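Posted in April by Nayeli Alvarado

Part 3: Setting up your sourdough proofing box

Okay, you've got the Mirnum unpacked and the lid clips are on (if they aren't, go back to Part 2, I'll wait). Now we get it warm and find out where it runs hot. Mine ran hot in the back left corner for a month before I caught it!

1. Put the box on a level counter, away from the oven vent. Leave a hand's width behind it for the cord.

2. Fill the water tray to the lower line. I used to fill it to the upper one and ended up with soup every time I bumped the counter.

3. Slide the tray in, then the rack on top, feet down. It only clicks on one side. Mine does that, Octavio's does too, so I've stopped worrying about it.

4. Plug in, hold the dial button until the light blinks, and set it to 31 C. That's higher than you'll bake with, but it's a good test setting.

5. Close the lid and walk away for 19 minutes. No peeking, or you start over.

6. Check with a separate thermometer in the middle of the rack, then in each corner. Write the numbers down on the inside cover of the booklet.

CAUTION: Unplug before you pull the tray out. The plate under it stays hot long after the light goes off, and I have the thumb to prove it.

If a corner reads way higher than the middle, turn the rack end for end and test again. Still off? Then just keep your dough away from that corner, which is what I do.
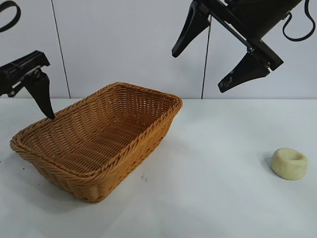 Once the readings look right, bring the dial down to your everyday setting and give the box another few minutes to settle before any dough goes in. I mix mine on Thursday night, 687 grams of flour for two small loaves, and it fits with room to rise.

Note: the older Mirnum dials come marked in Fahrenheit only. If yours goes up to 155, that's the one you have. Use 88 for the test in step 4.

Part 4 is cleaning the tray, and yes, vinegar is fine.

Last updated: April

Questions? Write to Nayeli at the Altville Bread Circle. © Nayeli Alvarado. Back to top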